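Trakthorpe to standardize labels on refilled squeeze bottles

Trakthorpe will require a uniform label on all refilled squeeze bottles used in its shared kitchens and workrooms from August. The rule covers 61 rooms and applies to food, cleaning products and adhesives alike.

Under the current policy each room sets its own system. An internal review of 122 bottles found that 96 carried no refill date, and that several rooms used the same cap color for different contents. The new label will state the contents, the refill date and the room number. Cap color will no longer have any official meaning.
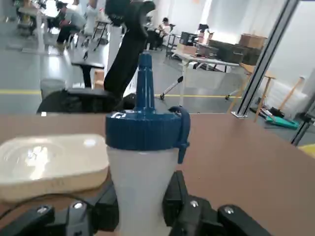
A squeeze bottle with a blue screw cap and tapered nozzle.

Labels will be printed by Sonomix on a film rated for repeated washing. The first order is for 800 labels in two sizes. The smaller size is meant for narrow bottles, where a full label would overlap itself and hide the refill date. Handwritten tape will be accepted until the first order has been delivered to every room.

Bottles must be emptied and washed before a label is changed. Topping up a part-full bottle will no longer be allowed, as the date on the label would then apply only to the newest portion.

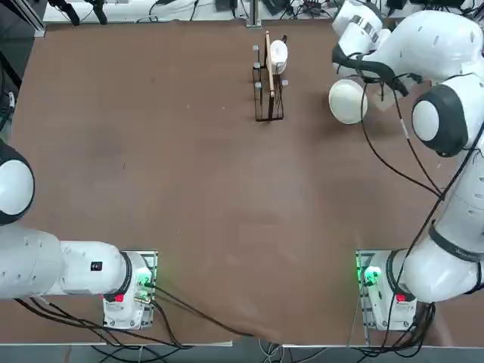
Storage rules change at the same time. Refilled bottles are to be kept upright on a shelf or in a rack, with the label facing out, and food bottles must be stored apart from the rest. Open wire racks remain acceptable for cups and utensils, such as the black one with a white cup and a thin wooden stick in it, but food and cleaning bottles may not share one. Racks supplied by Sjöberg and Linar both meet the height requirement – older models will be checked room by room.

Rooms that fail a first check will have until the next monthly inspection to correct the fault. Original containers with the maker's label intact are exempt.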